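Breakfast automation at Drirnier

Breakfast automation at Drirnier refers to the use of robotic arms in the staff and guest kitchens of Drirnier, a residential training center with 200 beds. The system was supplied by Nuvlow and runs on scheduling software called Parsa. It was introduced in May and has been the subject of some argument among the kitchen staff, mostly over whether it has reduced their work or only moved it to other hours.

Background

Before the change, breakfast was prepared by 12 kitchen workers on two early shifts. Toast, fruit plates and coffee took up much of the first hour. Nuvlow described these as simple, repeated jobs well suited to an arm fixed beside a counter. Management accepted that description without a trial of its own. The comparison most often quoted in support of the purchase came from Idine, a smaller site with 68 beds and a fixed menu, and it is not clear how much it says about a kitchen three times the size.

Effects on staff

No jobs were cut in the first months, a point the center repeats often. Hours did change. Four workers were moved from the early shift to the afternoon, and two of them lost an early-hours supplement they had counted on. Those who stayed took on a new duty known as "setting out," in which food and tools are put where the arm expects to find them. Setting out is done before service and does not appear in Parsa as labor.

The software logged 348 stops in its first season of use. Nuvlow classed most of these as minor. Staff have pointed out that a minor stop still needs a person to walk over, clear the fault and restart the task — usually while doing something else. Training for this consisted of one morning session and a printed sheet.

Supporters of the system note that fewer workers now stand at one counter for long periods, and complaints of sore wrists are said to have fallen. The center has not published any figures on this.

Equipment and layout

Each station pairs one arm with ordinary kitchen appliances. The arms are white with black bands at the joints and carry a camera at the wrist, above the gripper. Counters were left largely as they were, and the toasters and ovens are standard models operated by hand when an arm is out of service.
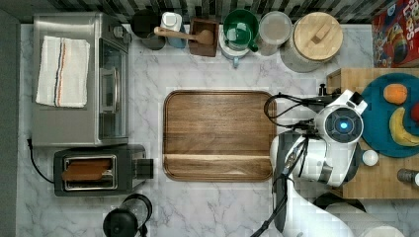 Later review

An internal review dated November 20, 2019 recommended keeping the existing stations and delaying any new ones. It asked that setting out be recorded as paid preparation time. The supplement was not restored, and the review did not say who should answer for stops during the early shift.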